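Notas para la charla: plantas pequeñas en mesas de trabajo
Kamala Murthy
Duración: 30 minutos, más preguntas

Antes de empezar
Comprobar el micrófono. Dejar el agua lejos del portátil. Hablar despacio, porque cuando me pongo nerviosa hablo rápido y entonces mi español se entiende peor. Si alguien no comprende una palabra, que me interrumpa, por favor.

Diapositiva 1. Saludo
Buenas tardes a todos y muchas gracias por venir. Me llamo Kamala Murthy y trabajo en Braren, en el equipo de interiores. Mi tarea es decidir qué se pone encima de las mesas de las salas de reunión y qué se quita. Parece una tarea muy pequeña, pero ocupa una parte grande de mi semana.
Hoy quiero hablar de la maceta con flores que está en la mesa. No hablaré de jardines ni de plantas grandes de suelo, para esto hay compañeros que saben mucho más que yo.

Diapositiva 2. De dónde viene el tema
En mayo revisamos las salas del edificio Drundmont. En total teníamos en el inventario 562 objetos decorativos, entre jarrones, bandejas, cuencos y macetas. De ellos, 355 estaban guardados en armarios. La gente los había retirado de la mesa para trabajar y después no los había devuelto a su sitio.
(Pausa. Dejar que lean la tabla.)
Preguntamos por el motivo. La respuesta más frecuente fue que el objeto molestaba para ver a la persona de enfrente. La segunda, que no había sitio para los papeles. Muy pocos dijeron que el objeto era feo, y esto me alegró bastante, porque muchos los había elegido yo.

Diapositiva 3. La altura
Primera recomendación: la planta no debe llegar a la altura de los ojos de una persona sentada. Nosotros usamos como límite 33 centímetros, contando la maceta y las flores. Con este límite se puede conversar sin mover la cabeza.
Una planta baja y densa funciona mejor que una planta alta con pocas ramas. También se ve bien desde todos los lados, y en una mesa de reunión no existe un lado de atrás.
Contar aquí lo de las orquídeas de la sala Kolleck. Ser breve. La última vez tardé demasiado.

Diapositiva 4. El color
En las mesas claras, las flores de color fuerte llaman mucho la atención. Puede ser lo que se busca en una recepción. En una sala donde se trabaja varias horas, yo prefiero verde, blanco y un poco de azul pálido.
Siempre me preguntan si es mejor la planta natural o la artificial. Mi respuesta es que depende de quién la va a cuidar. Si no está escrito el nombre de una persona, mejor artificial. La artificial también necesita cuidado: el polvo se queda entre las hojas pequeñas y hay que quitarlo con un pincel seco.

Diapositiva 5. Dónde se coloca
Durante años poníamos la maceta en el centro exacto de la mesa. Es lo que se hace en una casa, en el comedor. En el trabajo el centro es el lugar que todos quieren usar, así que ahora la acercamos a un extremo y dejamos libre una parte amplia del tablero.

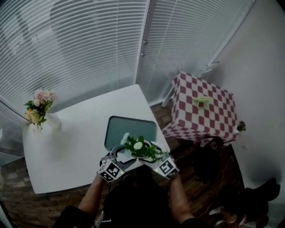
Cuando hay también una bandeja, conviene que las dos cosas queden cerca y formen un grupo. Separadas, cada una en una punta, la mesa parece desordenada aunque esté limpia. Una bandeja con borde alto sirve para los bolígrafos o los vasos. La maceta no la ponemos dentro de la bandeja, salvo si la planta es natural y se riega allí mismo.
Otro consejo práctico: para mover la maceta, sujetarla por los dos lados y por abajo, nunca por las flores. Los tallos finos se doblan y después ya no vuelven a su forma.

Diapositiva 6. Qué cambió
En el edificio Fitzgerald hicimos la prueba con estas normas. Pasado un tiempo volvimos a mirar las salas y la mayoría de las macetas seguían en su mesa. En dos salas las habían llevado a la ventana. Pregunté si querían que las devolviéramos y me dijeron que allí estaban mejor. Lo aceptamos y cambiamos el plano.

Diapositiva 7. Preguntas
Si preguntan por el presupuesto: no tengo permiso para dar los precios, pero puedo enviar la lista de medidas.
Si preguntan por alergias: con plantas naturales, consultar antes al equipo que usa la sala.
Si no hay preguntas, enseñar la maceta que traigo en la bolsa y pasarla por las filas. Recordar recogerla antes de salir.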